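Level Exporter Diary, March

Back on the Stikodik exporter tonight, and I'm in a much better mood than last time!
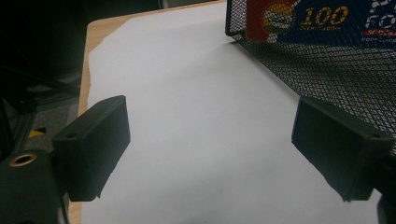
Getting the props out

So the big thing is that Kao maps finally load in Tonier with their props in the right spots. I'd been scaling everything by 100 and then rotating 90 degrees on the wrong axis – every crate in my harbor level was lying on its side. Swapped two lines and all 194 props stood up.

Still broken

Lightmaps. Anything over 200 units long comes out with a nasty black seam (the pier looks awful). I think Brerker packs the UVs differently from what I assumed, so I'll dig through its export log after dinner tomorrow. Also need to rename the texture folder again, ugh.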